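Search this notebook Go Advanced
October, bench log, Cirkevport shop
Posted by: the Tallero bench

Started 8:40. Picked up the desktop tower task where we left it. Goal for this block was more examples of the approach phase: arm comes in over the open case, fingers settle above the cabling, stop. No pulling yet.

Total in the set is now 161 episodes, of which 12 are marked bad. Most of the bad ones are the same fault, the arm stalling high and the operator correcting with a jerk. Left them in the folder with the tag on. Polach wants them kept for the recovery set.

Changed the start pose between episodes, which we didn't do last time. The first policy learned one path in and fell apart if the case was turned even slightly – so the case gets turned now, a bit each time, and the note goes in the log with the episode number.

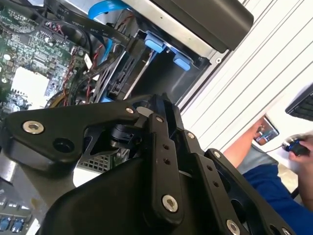
How many episodes before it's worth training again?
We said 100 clean ones per task, counted after review and leaving out anything tagged bad. The tower task is past that, so a run can go on tonight.

Wrist view: the linkage takes up a lot of it. The board, the blue SATA cables and the drive cage still show past it, and that's what the approach needs. Tried cropping the lower part on 2 old episodes and didn't like it, the fingers' position gets lost. Leaving the full view in for now.

Cables are the weak spot. They don't go back to the same place after anyone touches them. Kļaviņa's labeling sheet has one column for "cable moved" and it should be two, moved by arm and moved by hand. Asked for the change.

Stopped at 11:15 – disk on the logging machine was nearly full. Copied the morning over to the Tallero share, checked that the files open, cleared the local folder.

To do: re-tighten the wrist mount, print new episode sheets, start the run before leaving.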